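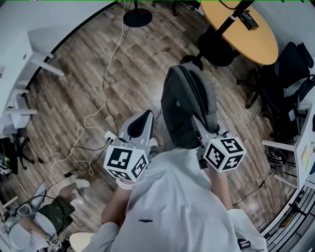

May, notebook, 4:40 in the afternoon

Third try at the walnut ink, and I'm happy to say it's the first one I'd let anybody else write with. I soaked 125 grams of crushed husks in 800 ml of rainwater overnight, then brought it up slowly to 60 degrees and kept it there while I tidied the shelves (which took far longer than it should have, as usual). Last time I let it boil and got that gritty brown soup we all remember - still in the jar marked Prisell, if anyone wants it for staining shelves.

Strained twice through the old cotton. Simmered down to nearly half, then added gum arabic from the Amus tin, a small spoonful at a time. The Amus stuff dissolves much better than the lumps we had from Trukby, though it smells a bit like a barn. One clove for mold.

Swatches on the cream paper dried to a lovely warm brown, a shade redder than I expected. On the Mészáros sheets it feathers badly, even with extra gum, and I do wonder if that batch was ever sized properly. A dip pen is fine. Please don't put it in a fountain pen, however tempted you are!

Half the bottle is on the windowsill with a strip of each paper, to see how it fades. The other 50 ml test bottle is in the fridge door, labeled, behind the mustard. Still to do: a pinch of iron in a small sample, and ask next door about more husks before they rake them all up.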